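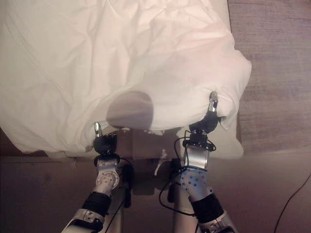 White sheet over a flat surface

Section 3. Setting up and using your Kellirix incense burner

Read this section before you light anything. It covers the Kellirix tabletop burner with resin screen, for use with loose resin, dried herb blends, and charcoal disks. Stick and cone incense need the Vuvex insert, which is sold separately and has its own sheet.

What you need
Burner bowl, lid, resin screen, and base plate (in the box)
Clean dry sand or white ash, enough to fill the bowl halfway
Charcoal disks made for incense
Metal tongs
Long matches or a lighter

CAUTION: Never use barbecue charcoal indoors. It gives off dangerous levels of carbon monoxide. Incense charcoal also produces some, so keep a window open the whole time a disk is lit.

Preparing the burner

1. Wipe the bowl and lid with a dry cloth. Do not wash the bowl before first use.

2. Set the base plate on a level surface that can stand heat. Keep it 3 feet from curtains, bedding, paper, and shelves overhead.

3. Place the bowl on the plate and check that all three feet sit flat. If the bowl rocks, turn it until the feet drop into the grooves.

4. Pour in sand to the line inside the bowl. Tap the side to level it, then push a shallow dip in the middle with the back of a spoon.

Note: Beach sand holds salt and moisture and can spit when heated. Use craft sand, or the Nishimura white ash if you ordered the full kit.

Lighting the charcoal

5. Hold one disk by the edge with the tongs. Light the opposite edge and wait for the sparks to travel across the top.

6. Lay the disk in the dip, hollow side up. Leave the lid off.

7. Wait until the disk has a thin coat of gray ash all over. If part of it stays black, fan it gently with a piece of card. Do not blow on it.

CAUTION: A lit disk can look dead in daylight. Treat every disk as hot until it has been fully soaked in water.

Adding resin or herbs

8. Put a pinch of resin on the disk, no bigger than a pea. For herb blends, fit the screen over the bowl first and put the blend on the screen.

9. Set the lid on with the vents open. More air gives a quicker, heavier smoke - close the vents halfway for a slow burn.

10. When the scent turns sharp, scrape off the burned material with the tongs and add a fresh pinch.

Note: Frankincense and copal melt and run. Sprinkle a little sand on the disk before adding them and cleanup will be easier.

Putting it out

11. Take off the lid with a dry cloth or glove. The knob gets hot.

12. Lift the disk out with the tongs and drop it in a metal container of water. Leave it there overnight.

13. Let the bowl cool completely before moving it. Sift the sand and replace it when it clumps or smells stale.

Do not leave a lit burner unattended, and keep children and pets out of the room. Birds are very sensitive to smoke and should be moved well away.

Replacement screens and lids can be ordered from Skeltonis. Have the model number from the underside of the base plate ready.

Sheet revised 2024-05-18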